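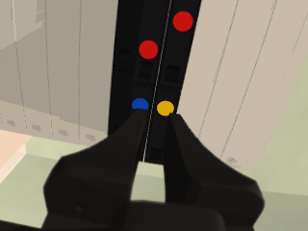
Idmont Fishkeepers Club — members' blogs

Went out to Dabbas Aquatics with Lok-yiu after she saw their clearance flyer. Long drive. Two buses if you don't have a car, and the second one only comes once an hour so check first.

You go past the tile warehouse, then left at the gas station, then it's a dirt lot with a greenhouse at the back. No sign from the road. We drove past it twice.

Inside is bigger than you'd think. Plants up front, goldfish in the middle, all the small stuff along the back wall. Corys looked good, fat and active. Tetras so-so, a few with torn fins in the bottom row so I passed. Shrimp were 12 for a bag of ten, cherry grade, nothing fancy. Lok-yiu got two bags.

I went for a filter really. They had the Sturnent canister, the 200 one, and the guy let me open the box and check the seals which was nice of him. Bought it. Hose clips are a pain, same as my old one. Running quiet so far but its only been three days.

Also got java fern, a lump of driftwood, and frozen bloodworm. Ask for a cooler bag, they have them under the counter.

Cash only for live fish!! Card ok for dry goods. No idea why. Closest ATM is back at the gas station.

They said a new shipment comes in August, mostly dwarf cichlids. Will probaly go again then if anyone wants a ride — I can fit three plus buckets.

Tank update next time, the crypts are melting again.

3 comments

finrot_fred: do they still have the big pleco by the register

Dresden Tanks: Two buses, no thanks. Put me down for the August ride, I'll bring my own bucket.

mossball: had that same canister, grease the o ring before you close it up or it drips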